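Review: Sallilon 3, Demonstration Review and Labeling Software
Þórey Overgaard, Methods Group, Allmont
November 2, 2024
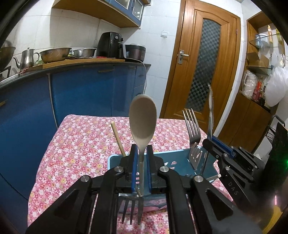
Allmont evaluated Sallilon 3 during October as a possible replacement for the in-house scripts used to sort and label hand-held gripper demonstrations before policy training. The test set held 1,225 recordings of household tasks, most of them involving cutlery and small kitchen items. The software was installed on one workstation and used by two annotators under the group's normal procedures.

Import was dependable. All recordings loaded with video and gripper width aligned, and the timeline drew quickly even on long sessions. The previous scripts required a separate alignment pass, which can now be retired.

The main feature is automatic segmentation, which proposes grasp, carry and release boundaries for each recording. Annotators checked 310 proposals by hand. Grasp boundaries seldom needed correction. Release boundaries were weaker – the software tends to mark a release when the fingers begin to open, although the object may still be touching one pad. With thin handles, such as those of spoons and chopsticks, this produced labels several frames early. A per-object threshold would help, and the present version offers only a global one.

Pose tracking from the wrist view was good in furnished rooms with plenty of texture. It degraded when a plain surface filled most of the view, and 16 recordings lost tracking altogether. These were flagged clearly in the session list. The Zalside plugin recovered nine of them.

Export is the least finished part. The Paulauskas format is supported, but action timestamps are rounded to the nearest millisecond without notice, and batches of more than 100 recordings must be split manually. The manual does not mention either limit.

Allmont recommends Sallilon 3 for import, review and grasp labeling. Release labels should continue to be checked by an annotator. The group will keep its own export script in service until the rounding is corrected, and a request to that effect has been filed with the supplier.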